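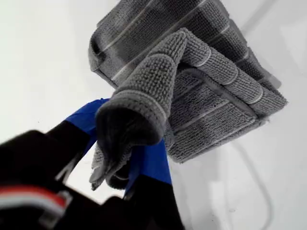

According to one visitor at the Flaltwood open day, a machine that needs so much time for one towel will never earn its place in a laundry. The remark was made loudly, and several people near the door laughed. The engineers of Barkano did not. They have heard it before, and they answered politely that speed is the last problem on their list.

I had come by train with the same doubt. Flaltwood is a former print shop, and 407 people had signed up to see it, so we were let in by small groups. Our group got 26 minutes with the folding project, which is called Tirari and began in March of last year. The guide told us that the software has trained on 1281 attempts, and that the early ones are painful to watch.
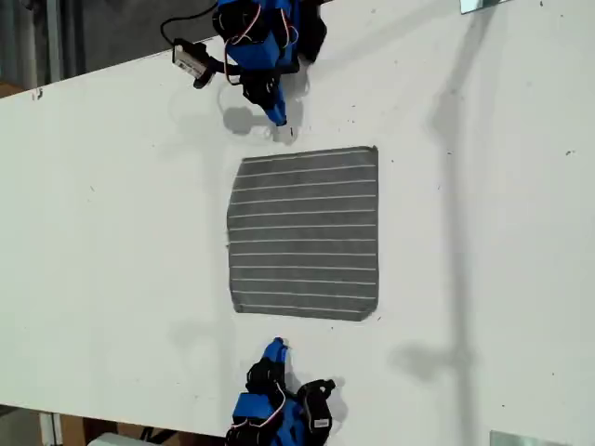

Cloth is difficult for a robot for a simple reason: it does not keep its shape. A metal part is the same part every time you pick it up, but a towel is a new object after each touch. The striped gray cloth on the white table looks easy, nearly square and lying flat, with one blue gripper tip waiting at its top edge and another at its bottom edge. Still its left side is a little wrinkled, and the guide said that such a small curve can send the whole fold in a wrong direction.

Van Damme, a rental laundry that pays for a part of the work, wants a first trial within 5 years. I asked whether this is realistic. The guide thought about it for a moment and said that she would prefer a longer contract.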